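Timber lintel decay

Timber lintel decay is the loss of strength in wooden beams built into masonry walls over doors and windows. It is found mostly in brick and stone houses put up before steel and concrete lintels became common. Usually the inner lintel is timber and the outer face is carried by a stone lintel or a brick arch, so the wood is hidden by plaster on the room side and may go unchecked for decades.

Causes

Wood set into a solid wall takes up moisture from the masonry. In a sound wall with lime mortar the moisture leaves again by evaporation and the timber stays below the level at which fungi can grow. Decay starts when the balance is upset. Common reasons are failed pointing, a leaking gutter above the opening, cement render over a wall that was built to breathe, and a blocked drip groove under a window sill on the floor above.

The ends of the lintel are the weakest spots. End grain draws in water faster than the faces, and the ends sit in pockets where air does not move. 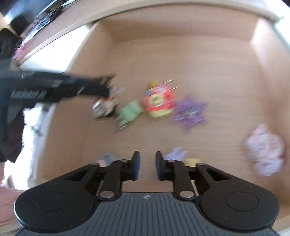
Wet rot is the more frequent form. It stays close to the source of damp and stops when the wood dries out. Dry rot can spread across plaster and brick to reach timber farther away, and it calls for a wider area to be opened up. Beetle attack often goes along with either one, particularly in the sapwood.

Signs

Stepped cracks rising from the corners of an opening are the best known sign. Others are a sagging window head, doors that bind at the top, and plaster that sounds hollow when tapped. None of these is proof of decay. Settlement of the foundations can produce the same crack pattern, and plaster comes loose for many reasons.

Inspection is normally done with a moisture meter and a thin probe or drill. Readings above 20 percent are treated as a cause for concern. The bearings should be tested as well as the middle of the span, as a lintel may be hard at the center and soft where it enters the wall.

Repair

If the damage is shallow, the decayed wood is cut back and the rest is left in place to dry. Where a bearing has failed, a new end can be joined on with a scarf and bolts, or the lintel can be replaced. The wall above is held on needles and props during the work. Replacement lintels are commonly hardwood, precast concrete or galvanized steel.

The mill cottages at Grelcombe are often cited in discussions of repair. A survey by the firm Pelletier looked at 287 openings and recommended full replacement in 11 of them, with local repair or drying out for the others. The owners had expected a much larger job.

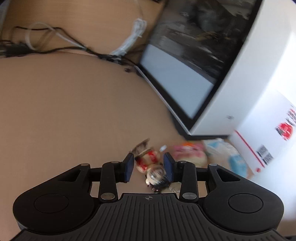
Kustby objected to this approach in a later review of the work, arguing that partial repairs leave old wood in contact with masonry that may take years to dry, and that the props are already up, so the cost of a new lintel is small by comparison. The review also held that scarfed ends are difficult to inspect once they have been plastered over. Pelletier's reply was that removing sound timber disturbs the brickwork above it and often causes fresh cracking.

Prevention

Keeping rainwater off the wall matters more than treating the wood. Gutters and sills should be checked each fall, and open joints repointed in lime. At Fornby, where several terraces had been coated in cement render, the render was removed and the walls were left bare through one summer before new lime plaster was applied. Surface preservatives have little effect on a lintel already in place, as they do not reach the built-in ends.

See also: Bressummer; Relieving arch; Rising damp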